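第4章 カーテンの取り付けと調整

この章では、組み上がったJorauフレームにプリーツカーテンを取り付け、丈とひだを整えるまでの作業を説明します。フレームの組み立てが済んでいない場合は、先に第3章の作業を終えてください。カーテンの洗濯と保管については第6章を参照してください。

4.1 作業の前に

作業は二人で行います。脚立を使う場合は、一人が必ず脚立を支えてください。

用意するもの
・プリーツカーテン(注文書に記載の枚数)
・ランナー(カーテンレール内を滑る部品)とフック
・エンドストッパー
・面ファスナー付きの裾バンド
・巻尺
・衣類用スチーマー(別売り、他社製品でも可)

カーテンは梱包のまま床に置き、袋の表のラベルで幅と丈を確認します。標準の幅は305 cmです。ラベルにRの文字があるものは右開き、Lの文字があるものは左開きです。両開きで使うときはRとLを一枚ずつ組み合わせます。

注意:カッターナイフで袋を開けないでください。袋の口はテープで留めてあり、手で開けられます。

4.2 フレームの点検

1. 支柱の根元にあるロックレバーが、すべて下向きになっていることを確認します。
2. 支柱を軽く揺すり、がたつきがないか調べます。がたつく場合は、根元のアジャスターを時計回りに回して床に密着させます。
3. 斜材の両端のピンが奥まで入っているかどうかを見ます。ピンの赤い線が見えているときは、まだ入りきっていません。
4. 上部のレールに水準器を当て、左右の高さをそろえます。

絨毯の上に設置した場合、翌日になると支柱がわずかに沈むことがあります。カーテンを掛けた翌日にもう一度、手順2と手順4を行ってください。

警告:レールに40 kgを超える荷重をかけないでください。照明器具、看板、衣類などをレールに吊るすことはできません。吊り下げ用の部材が必要な場合は、Jorau補強レールを使用してください。

4.3 カーテンを掛ける

1. レールの片側のエンドキャップを外します。
2. ランナーを、車輪を上にして一つずつレールに通します。向きが逆だと途中で引っかかります。
3. エンドキャップを戻し、つまみねじを締めます。
4. カーテンの上端にあるポケットへフックを差し込みます。フックの先は部屋の裏側に向けます。
5. 端のひだから順に、フックをランナーに掛けていきます。一人がカーテンの重みを受け、もう一人が掛けてください。
6. 最後のひだを掛け終えたら、エンドストッパーで端のランナーを固定します。

ランナーが余ったときは、エンドストッパーの外側に寄せておきます。取り外す必要はありません。
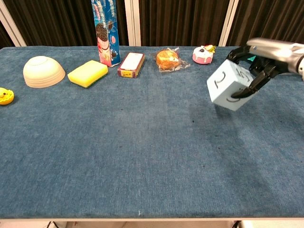
支柱の前後どちらにカーテンを通すかは、現場の使い方で決めます。支柱の後ろに通すと前面にフレームが残り、掲示物用のクリップを支柱に留められます。前に通すと支柱は隠れますが、開閉のときに布がロックレバーに触れやすくなります。この場合は付属のレバーカバーをかぶせてください。カバーはレバーの上から押し込むだけで留まります。

途中で通し方を変えるときは、手順6からさかのぼってカーテンを外します。レールに掛けたまま布を支柱の間から引き抜くと、ランナーの首が折れます。

4.4 丈の調整

カーテンの裾は、床から少し浮かせるのが標準です。床に付けて使うこともできますが、掃除機や台車の車輪に巻き込まれやすくなるため、通路側では避けてください。

1. カーテンを閉じ、裾と床の間隔を左端、中央、右端で測ります。
2. 差がある場合は、まずレールの水平を確認します。
3. レールが水平なら、フックのアジャスターを上下に動かして合わせます。つまみを押しながら動かすと、一段ずつ移動します。
4. アジャスターの範囲で足りないときは、裾バンドで折り上げます。

裾バンドの面ファスナーは、裏地側に貼ってください。表地に貼ると、はがすときに生地が毛羽立ちます。

直径37 mmの旧型支柱を使っている場合、レールの位置が現行品と異なります。Panarシリーズのカーテンを旧型支柱に掛けるときは、巻末の換算表で丈を確かめてから調整を始めてください。支柱の太さは、根元の刻印で分かります。

4.5 ひだを整える

梱包から出したばかりのカーテンには、たたみじわが付いています。数日掛けておくと軽いしわは目立たなくなります。急ぐときはスチーマーを使います。

1. カーテンを完全に閉じます。
2. ひだの山を上から順に指でつまみ、裾まで下ろします。
3. しわの残っている箇所に、布から離してスチームを当てます。
4. カーテンを片側に寄せ、ひだをそろえて裾バンドでゆるく束ねます。
5. 一晩そのままにしておきます。

注意:スチーマーの金属面を布に直接当てないでください。化繊の生地は、てかりが出ると元に戻りません。

注意:スチームを当てた直後のカーテンを開閉しないでください。

4.6 テーブルを置く場合

カーテンの前にテーブルを置くときは、天板の縁がカーテンを押さない位置にします。クロスを掛ける場合は、クロスの端とカーテンの裾が絡まないよう、クロスの奥側を天板の下に折り込みます。クロスの色は自由ですが、濃い色のフェルト類は繊維が移ることがあるため、淡色のカーテンと組み合わせるときは定期的にブラシをかけてください。

テーブルの脚をフレームのベースに載せてはいけません。ベースが傾き、支柱のロックが緩む原因になります。

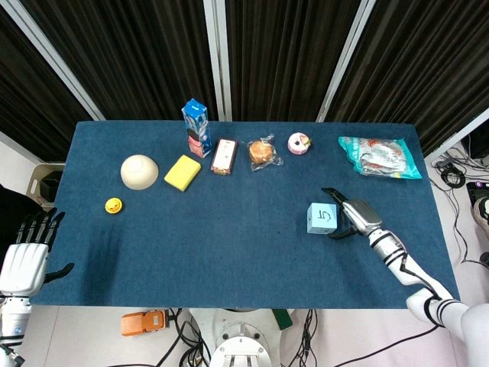

図4-3 濃茶のプリーツカーテンと白いフレームの前に、濃紺のフェルトクロスを掛けたテーブルを置いた例

4.7 取り付け後の確認

次の項目を確認し、設置記録の用紙に記入してください。
・カーテンが端から端まで止まらずに動く
・エンドストッパーのねじが締まっている
・裾が床やベースに引っかかっていない
・非常口、分電盤、消火器の前をふさいでいない
・空調の吹き出し口に布が当たっていない

用紙は巻末のものを複写して使います。記入した用紙は、フレームの保証書と一緒に保管してください。

4.8 困ったとき

カーテンの動きが重い
レールの内側を乾いた布で拭きます。潤滑油は使わないでください。ほこりを吸って固まり、さらに動きが悪くなります。改善しないときはランナーを交換します。交換用ランナーの部品番号は438です。

ひだの間隔がそろわない
フックを差し込むポケットが一つずれている可能性があります。間隔が変わり始める箇所を探し、そこから端までのフックを差し直します。

裾が波打つ
裾バンドを強く締めすぎているか、ウエイトテープが片寄っています。バンドを外して一日置き、それでも直らない場合は、ウエイトテープの端の縫い目を販売店に見てもらってください。

開閉時に音がする
金属をこする音は、ランナーの車輪が外れているときに出ます。すぐに使用をやめ、該当するランナーを外してください。乾いた軽い音は新品のレールでよく起こるもので、使っているうちに小さくなります。

カーテンを取り外して別の場所に移す場合は、4.3の手順を逆に行います。フックはポケットから抜き、付属の袋に入れて保管してください。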